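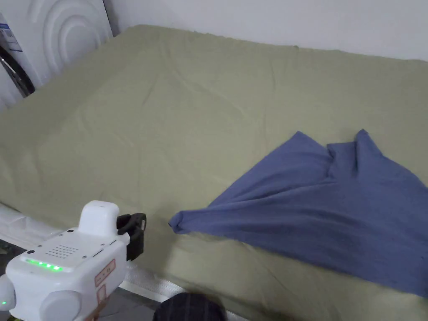

Did the transitional housing program at Clendon House open all of its rooms in this reporting period?

All 13 rooms were open by the end of November. 10 were occupied at that point, two were held for referrals already approved by the county, and one was kept back for emergency placements.

Progress report, second half of the grant year
Submitted Dec 15, 2022
Prepared by the program office, Clendon House

Summary

The grant pays for the second phase of Clendon House, which offers furnished rooms for up to six months to adults leaving shelters or short hospital stays. In the first half of the year we reported delays with the boiler and with the fire door inspection on the upper floor. Both are closed. The boiler contract went to Henness after the first contractor withdrew, and the inspection certificate is attached as Appendix A.

Spending is under budget on staffing and over budget on utilities. We are not asking for more money, but we are asking for approval to move funds between two lines. The request is set out under Budget.

Rooms and furnishing

The upper floor rooms were furnished in two rounds. The first round used donated furniture, and we had trouble with it. Several bed frames did not match the mattresses, and two dressers had to be thrown out. For the second round we bought beds, mattresses and bedding new from Flolen, who gave us their nonprofit rate and delivered in one trip.

Each new resident gets two sets of sheets, a blanket, two towels and a starter kit with soap, detergent and a laundry card. The laundry card was added after residents in the first phase told us the coin machines were the hardest part of the first week. The cards are loaded with enough for four washes. Most residents use them up in the first month and then pay their own way.
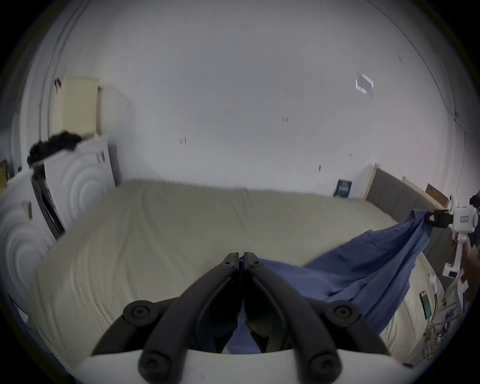 The laundry room itself has two washers and two dryers. One dryer was out of service for three weeks in the fall while we waited for a part. During that time we moved to a sign-up sheet, and residents asked us to keep the sheet after the dryer was fixed, so we have.

Referrals and intake

Referrals come from the county housing desk, from the hospital discharge team and from the Gökçe Center, which runs the day program two blocks away. The Gökçe Center is now our largest source. Their case workers bring applicants over for a visit before the paperwork is filed, and those applicants have been more likely to move in once a room is offered.

The gap between approval and move-in is still too long. The target in the grant agreement is 10 days. We met it for most county referrals and missed it for most hospital referrals, where the discharge date often shifts after we have set the room aside. We have agreed with the hospital team that we will hold a room for five days past the first date given and then release it. The new rule started in November and it is too early to say what difference it makes.

Resident support

Every resident meets with a support worker once a week. Attendance at these meetings was 80 percent over the period. Missed meetings were mostly from residents who had started shift work, and we have opened a later slot two evenings a week for them.

The household skills sessions continue in the common room. Topics this period were reading a lease, cooking on two burners, and setting up a bank account. The lease session filled up and was repeated. The bank account session was poorly attended, and several residents told us they already had accounts and needed help with old debts instead. We will replace it with a debt session next year if we can find a qualified person to lead it.

Three residents moved on to permanent housing. One left the program without notice. One asked for and was given a two-month extension while waiting on a disability decision. 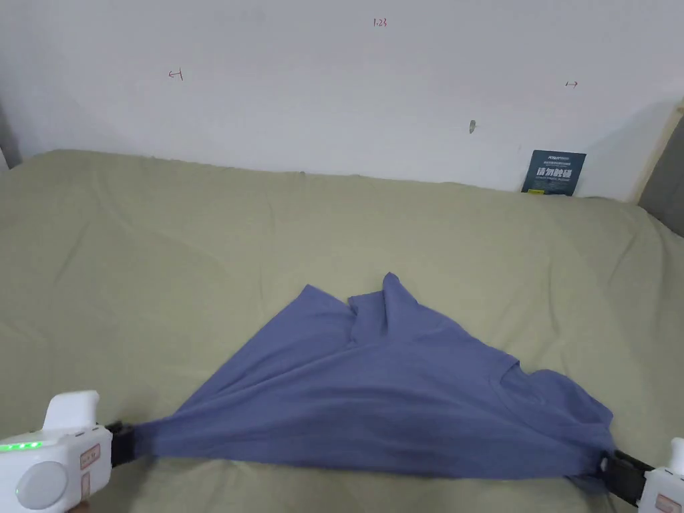
Blue T-shirt on a bed with a sage-green sheet.

Budget

The staffing line is under budget because the night position was vacant for seven weeks. It has now been filled and we expect normal spending on that line for the rest of the grant year.

Utilities are over budget. Part of this is the price of gas, and part is the electric heaters we ran on the upper floor before the new boiler was connected. We ask for approval to move $1000 from staffing to utilities. This would cover the overrun to date and leave a small margin through the winter. No other lines are affected.

Insurance went up at renewal, as we had planned for. The increase is within the amount set aside.

Problems still open

The rear entrance does not lock reliably in cold weather. The locksmith has adjusted it twice. If it fails again we will replace the whole unit from the repairs line.

Parking remains tight – the lot is shared with the dental office next door, and their patients use our marked spaces in the mornings. We have written to the landlord and have had no reply yet.

Plans for the next period

Fill the two held rooms. Start the debt session. Review the five-day hold with the hospital team and report the result. Repaint the stairwell, which was left out of the first phase. Send out the resident survey, with a shorter form than last time – the old one ran to six pages and few people finished it.

Appendix A: Fire door inspection certificate
Appendix B: Spending by line to the end of November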